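Forums > Home and Family > Buying and Saving

Toy subscription boxes: has anyone come out ahead?

jinlong_q
Sunday, 7.42 am

My sister-in-law wants to sign us up to Plusero as a birthday present for our two (four and six). For anyone who's missed the adverts, you pay monthly, a box of toys turns up, you send it back when they're bored and get a different one. The pitch is less clutter, less plastic, less money.

I believe maybe one of those. It's £60 a quarter for the middle tier, and the website is very keen on the word "curated" and very quiet on what happens when a piece goes down the back of the radiator. I've read the terms twice. There's a "fair wear" clause and a "completeness" clause and as far as I can see they contradict each other.

Has anyone done it for longer than the free trial? I don't want to hear from people who signed up last week and are still excited about the box.

Jinlong Qiu

margaux_h
Sunday, 8.15 am

We did a year. I'd say it was fine and I wouldn't do it again.

The toys were good, better than I'd have bought. But mine were three and five and they do not understand renting. We had a wooden marble run for six weeks and the day it went back there was real grief, and then of course I went and bought one. Same with the play kitchen bits. So by the end we'd paid for the subscription and also owned half of what had been in it.

On missing pieces, they let us off twice and charged us once. The charge was £4 for a magnet.

Wenjie Lu
Sunday, 8.31 am

Sixty quid a quarter is £240 a year. You could fill a shed from charity shops for that. I know that's the boring answer but I've never seen anyone do the sums and come out on the side of the subscription.

The less plastic claim annoys me more. There's a van coming to your house with a cardboard box full of plastic, and then a van taking it away, and then somebody at the other end washing it all. The charity shop plastic already exists and I walk there.

anisa.saragih
Sunday, 9.04 am

Wenjie, that depends entirely on where you live. Our nearest decent charity shop is in Mendemell, forty minutes on the bus each way with a toddler, and half the time the toy shelf is three jigsaws with tape round them and a talking dog with no battery cover. I've spent whole mornings like that. You're not counting the mornings.

We've been with Plusero since my eldest was two. I'm not in love with them but I like that things leave. My mother gives the children something large every time she visits and nothing has ever left this flat by any other route.

Wenjie Lu
Sunday, 9.10 am

Fair about the bus. I'd still say the sums don't work if you buy online second-hand, which also comes to the door.

anisa.saragih
Sunday, 9.22 am

Have you bought construction toys online second-hand? I have. "Large bundle, great condition." It was three different systems mixed together and none of them fit each other. There was a biro in it.

xinyi tang
Sunday, 10.48 am

I have strong feelings about the mixed bundles so forgive the length.

I bought one in June. Seller said 2,000 pieces. I had a bad feeling when I lifted the bag, so I weighed out a small tub, counted that and multiplied up, and it was nowhere near. Then I got stubborn and counted the lot over two evenings. I won't give you the figure because I'm still arguing with the seller, but it wasn't close. He says he'd gone by the boxes, and he'd thrown the boxes away.

What I will say is that we got more play out of it than anything new. Once I'd sorted the systems out and given the odd ones away there was one good set left, chunky, bright, all the bits go together. The thing that made the difference was putting down a mat. Before that we just used the table and the small pieces went straight off the side. With a big plain mat down they mostly stay put, and at teatime you fold it up with everything inside and tip it in the tub.
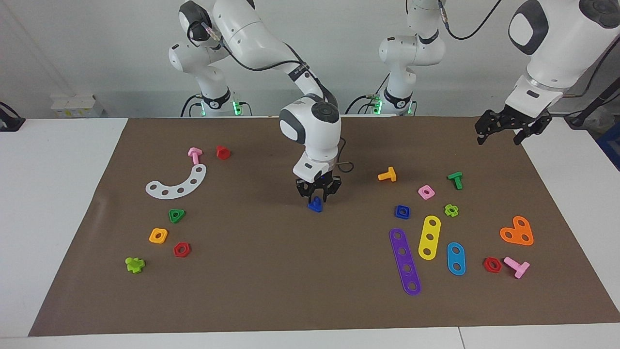 Brown mat, white table, bits everywhere as usual.

I'm with Jinlong on the completeness clause though. I would not want to be posting a construction set back and swearing it was all there. I couldn't swear that on any given day about a set I own.

margaux_h
Sunday, 11.02 am

Where did you get the mat? All the ones I find are drawstring ones with a cartoon road on.

xinyi tang
Sunday, 11.09 am

Brown paper from a craft shop. I'd ignore anything sold as a play mat, the price doubles. And I don't like the road ones, the small pieces disappear against the pattern and then you tread on one.

jinlong_q
Sunday, 11.30 am

This is useful, thank you. I've been back through the terms since this morning and found the replacement price list. It's at the bottom of a help page and it doesn't show up if you search. Individual construction pieces are charged at a flat rate each, over an "allowance" that isn't stated anywhere. I've emailed to ask what the allowance is.

I'm going to predict the answer is "it varies".

Wenjie Lu
Sunday, 11.41 am

It'll vary according to how close you are to cancelling.

anisa.saragih
Sunday, 12.15 pm

That's a bit much. I've lost plenty of bits and never been charged. I suspect they count very little at their end. Somebody tips it out, has a look, tips it back in.

Wenjie Lu
Sunday, 12.20 pm

Then how do you know the set you receive is complete? If nobody's counting on the way in, you're renting the leftovers of whoever had it before you.

anisa.saragih
Sunday, 12.33 pm

I don't know. I also don't much care, because they're three and six and they've never once followed the instructions. A tower with a piece missing is a slightly shorter tower.

margaux_h
Sunday, 12.40 pm

It matters with the marble run! We had one arrive without the end piece and the marbles went under the cooker. They did send the piece, to be fair, nine days later.

bellum_dad
Sunday, 1.26 pm

Another option that hasn't come up: toy library. Ours is in the church hall in Bellum on alternate mornings, £12 a year for the family, borrow three things at a time. They keep a photocopied sheet in every bag with a drawing of each part. You tick it off when you bring it back and if something's gone you write it down and say sorry. No charge that I've ever seen.

The downside is the opening hours, and all the good stuff goes in the first ten minutes. There's a ride-on digger I've never seen with my own eyes, only its entry in the book.

Wenjie Lu
Sunday, 1.34 pm

£12 a year. I rest my case.

anisa.saragih
Sunday, 1.50 pm

Alternate mornings. I work mornings. You can rest it all you like.

jinlong_q
Sunday, 2.18 pm

There was a toy library near us but it closed. I'll check whether there's another.

Does anybody know the other big one, Vogler? My sister-in-law says they're the posh version, and they let you buy what you want to keep at a discount. I looked and the "discount" is off a retail price I can't find anyone charging. The building set they list at £103 is in two ordinary shops for a good deal less, brand new and in its box.

xinyi tang
Sunday, 2.37 pm

I had a trial month with Vogler. Lovely box. Tissue paper. A card with a little paragraph about how each toy supports my child's development. My child's development that month was mostly the tissue paper.

The buy-to-keep price was the thing that put me off. It comes up on your account page just when the return is due, and you've got a small person hanging on to the toy and howling. I can't prove that's on purpose.

margaux_h
Sunday, 2.44 pm

Oh, it's on purpose.

anisa.saragih
Sunday, 3.05 pm

I'll say one more thing in favour and then leave you all to it. My neighbour has the garage full of toys version, the one where you buy it all cheap. She told me she'd had 300 soft toys at one point. They don't play with any of it, they can't see it. Mine have one box out and they use it till it's worn smooth. If I was more organised I could do the same by putting things up in the loft and swapping them round, and I've been meaning to for four years. So I pay somebody to be my loft.

Wenjie Lu
Sunday, 3.11 pm

That's the first argument for it I've found at all convincing. I still think it's a dear loft.

jinlong_q
Sunday, 5.52 pm

Plusero have replied, quicker than I expected on a weekend. The allowance "is assessed on a case by case basis to ensure fairness for all our families". I've asked who assesses it and whether you can appeal. I've also told my sister-in-law that if she'd like to give them something, a three-month one would be plenty and we'd see how it goes, and she's said the offer only runs for the full year. Of course it does.

I think I'm going to ask her for a big tub of second-hand bricks and have a go at the loft idea. Xinyi, what size was your mat?

xinyi tang
Sunday, 6.20 pm

Never measured it, sorry. Take your table measurements with you and hold it up in the shop. I'd go for a plain colour and something you can fold with one hand.

margaux_h
Sunday, 6.24 pm

And check the bag for biros.

bellum_dad
Sunday, 8.03 pm

If anyone near Bellum wants the toy library times, message me. They've changed for the holidays and the poster outside is wrong.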